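The Second Life of a Ball Cap

Ludivine Perrin has repaired hats in the same storefront for 12 years. Most of the work that comes through the door is baseball caps, and most of those have the same trouble: a sweatband stiff with salt, a brim that has lost its curve, a button missing from the top.

Perrin learned the trade at Cordier, a small maker of felt hats that closed its workroom one December. She kept 2 of its wooden blocks and a steamer. Felt paid the rent for a while. Then a customer named Brayan Restrepo brought in his father's fishing cap and asked if the lining could be saved. It could. He sent friends.

A cap is simple to make and slow to fix. The crown is sewn from panels, and taping covers the seams inside. To replace a sweatband, Perrin opens the stitching, soaks the cap in cool water, and lets it dry on a form overnight. She charges $40 for the full job, more than many new caps cost.

"People know that," she says. "They still want the old one."

Brims are harder. Older caps have cardboard inside, and cardboard does not survive a washing machine. Perrin cuts a plastic insert to match and shapes it by hand.

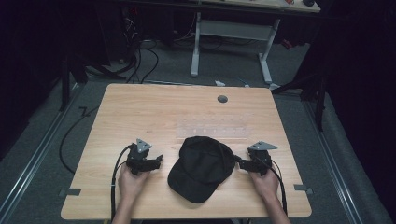

A black baseball cap with a curved brim and stitched panel seams.

She turns away caps with rotted crowns, though she will save a patch or a strap if asked. Restrepo's father got his back after 6 days. He wears it on the boat, and the new lining already needs washing.

Contact Us | © 2023 Trillano Magazine | Back to top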